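Vi is a border town of 785 people, and on the morning I got there, in November, most of them seemed to be arguing about a bridge. I loved it immediately!

The bridge crosses into Mitgate, on the other side of the river and the other side of a treaty. For 64 years you could walk over with a loaf under your arm and nobody asked you anything. Then the two foreign ministries fell out over fishing rights (of all things), and now there's a booth at each end, and a form, and a stamp that costs more than the loaf.

I'd read the official statements on the train. Both capitals say the other one started it. Both say talks are going well, in wording so alike that I wondered if they shared a typist. In Vi people just want to know if they can get to the dentist.

The dentist, you see, is in Mitgate. So is the good bakery. The school is in Vi, though, and so is the doctor, and every day at 7 a.m. a line of kids comes across with their papers in plastic sleeves.
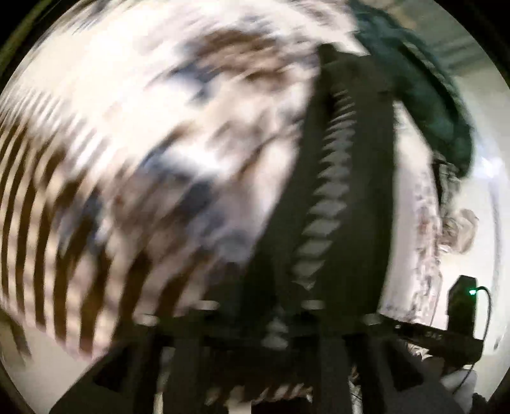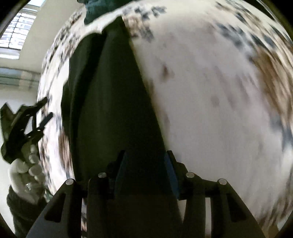
The next round of talks will be held in Britent – 400 miles from the river, in a hotel with a golf course. The mayor's office in Vi asked for a seat and was offered a 10-minute slot by video. They're taking it. The woman who runs the café at Vomemlow, the last stop before the bridge, plans to put it on the big screen and open early. She has already ordered extra coffee from Mitgate, and she's still waiting for the stamp.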